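# Taping off a grid before you paint (or quilt, or plan a garden)

I put off learning to lay out a decent tape grid for years because it looked fussy. It is fussy! But once you've done one you can do it on a wall, a tabletop or a scrap of floor, and my checkerboard hallway in Plandby only took me an afternoon.

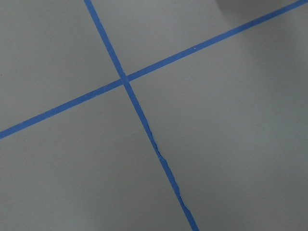
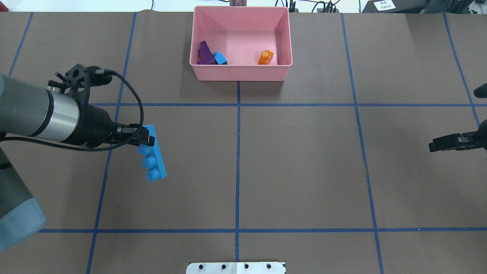

Blue tape, both times.

So, before you tear off a single strip, wipe everything down and let it dry. Dust is what makes tape lift at the corners, and I learned that with a wet roller in my hand.

## Mark first, tape second

1. Measure the width at the top and at the bottom. Old rooms are never square, so go with the smaller number.
2. Find the middle and work outward. I used 16-inch squares, which left a skinny border on each side (much nicer than one big leftover piece).
3. Make small pencil ticks along all four edges.
4. Snap a chalk line between matching ticks, or get a friend to hold a long ruler. Amber Stockdale held mine and complained the whole time.

## Laying the strips

Unroll a long piece, stick down one end, pull it just snug and lower it onto the line. Don't stretch it – stretched tape creeps back and takes your straight line with it. Do all the strips going one way, then the ones that cross them.

Press the edges down with an old gift card. I go over the crossings twice, where the top strip bridges the one underneath and paint loves to sneak in.

## Painting and peeling

Two thin coats, brushing away from the tape edge. Peel while the second coat is still a little soft, pulling back over itself at a low angle. If it starts to tear, stop and run a craft knife lightly along the edge before you carry on.

Touch-ups can wait till the next morning. I use a small angled brush and a damp cotton swab for the wobbly bits.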